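Food and Empire, Unit 6: Fermentation, Vinegar and the Kitchen Shelf
Course handout, revised May 2025
Instructor: Ruth Catterall

Last time we left the brewers of the river towns with a problem. They had more beer than they could sell before it turned, and no way of keeping it cold through the summer. This unit picks up with what they did about it, and I'll admit up front that it's my favorite unit of the course. Sour beer became vinegar, vinegar became pickles, and pickles went down the river in barrels and changed what people ate in winter!

What vinegar is

Vinegar is the result of two fermentations, one after the other. In the first, yeast eats sugar and makes alcohol. In the second, a family of bacteria takes that alcohol and, using oxygen from the air, turns it into acetic acid. Remember the oxygen. Yeast will carry on happily in a closed barrel, but the acetic bacteria need air, and nearly every piece of vinegar-making equipment we look at is a way of getting more air to more liquid.

The old slow method needs very little: a barrel part full, a hole with cloth over it, and patience. A film forms on top (the "mother") and does its work where liquid meets air. It takes months. People loved the flavor and hated the wait.

The quick method came later and it's wonderfully simple. Fill a tall vat with beechwood shavings, trickle the alcohol down from the top, and let air rise from the bottom. The bacteria live on the shavings, so there is an enormous surface for them to work on. What took a season could now be done in days.

The Brurka ledgers

Our main source is the set of account books from the Brurka vinegar works, edited by Libor Skála. Read pages 15 to 41 before class. They look dull for the first few pages — keep going. By the time you reach the November entries you'll see the whole works trying to fill orders before the river froze, with the clerk's handwriting getting worse and worse.

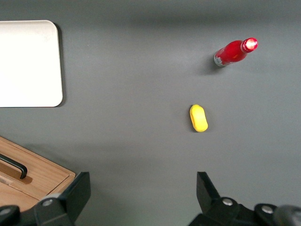
A few things to look for as you read. The clerk lists cabbage and cucumbers separately from "table goods," and the two never share a page. Skála thinks table goods meant finished vinegar for households, sold in small amounts at a much better price. Rozália Mikuš reads it differently in her essay (it's in your packet) and argues that the word covered mustard and horseradish too. I lean toward Mikuš, but I've changed my mind on this twice, so please come ready to argue.

Look also at the barrel deposits. The year's total is 2574 barrels out, and the returns never come close to matching. Where did they go? Empty barrels were useful for rainwater, flour, even chicken coops, and I think you can learn a lot about a town from what it refuses to send back.

From barrel to bottle

The move to bottles is the second half of the story. A shopkeeper with a barrel drew off whatever the customer's own jug would hold, and the customer had to trust that it hadn't been watered. A sealed bottle with a label moved that trust from the shopkeeper to the maker. Mikuš is excellent on this, especially the section on the Gundel family shop, where barrel and bottle were sold side by side for years and the older customers kept bringing their jugs.

Taste changed as well. Barrel vinegar varied from week to week and cooks adjusted as they went. Recipes written after bottling start giving exact spoonfuls, and that small change in the cookbooks is one of the best clues we have!

Reading for next time

Skála, Brurka ledgers, pages 15 to 41
Mikuš, "Table Goods," whole essay
Pennington cookbook extracts, recipe 39 and the two after it

Written response

One page, typed. Choose a single ledger entry and explain what a cook, a carter or a shopkeeper would have understood by it that we might miss. Quote the entry in full at the top. If you want to work on the barrel deposits, talk to me first and I'll lend you the tables Miloslav Tóth put together, which aren't in the packet.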